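Whose Teapot Was It? Sorting the Kubo Donation
Project report, Material Culture seminar
Junpei Noguchi and Fumiko Murakami

1. What we were given
The Claveston town museum holds 34 ceramic pieces left to it by the Kubo family, along with a ledger in handwriting that defeated us for most of March. Our job was to match the pieces to the ledger and decide which were old. We had hoped they all would be.

2. Method
We photographed every base, copied the marks, and compared them with dealer catalogs. Cletus Halvorsen, who taught us to look for wear on the foot ring, also taught us that sellers can add it with sandpaper. This slowed us down.

3. Results
The star of the donation is a teapot labeled "1817." We now believe 1817 is the ledger's item number. The mark underneath includes the name of a country in English, which points to an export piece made much later. The museum has been gracious about the label.

Only 2 pieces could be traced to a sale with a surviving receipt, both from a shop in Zuston. The rest of the tableware is pleasant, floral and undocumented.
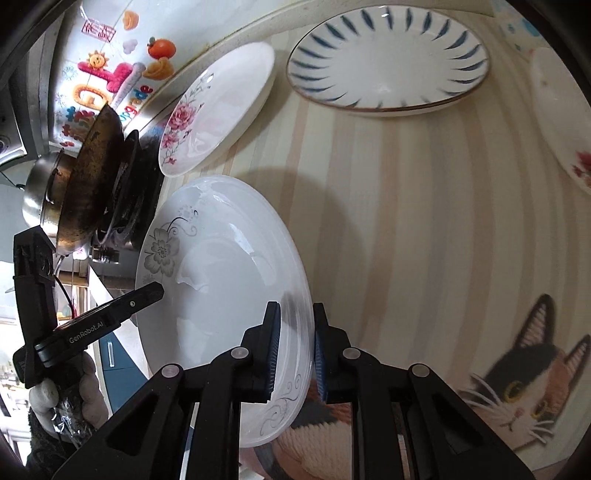
4. What we would do differently
Read the ledger first. We would also ask for better lamps, and keep our guesses off the museum's tags until someone had checked them.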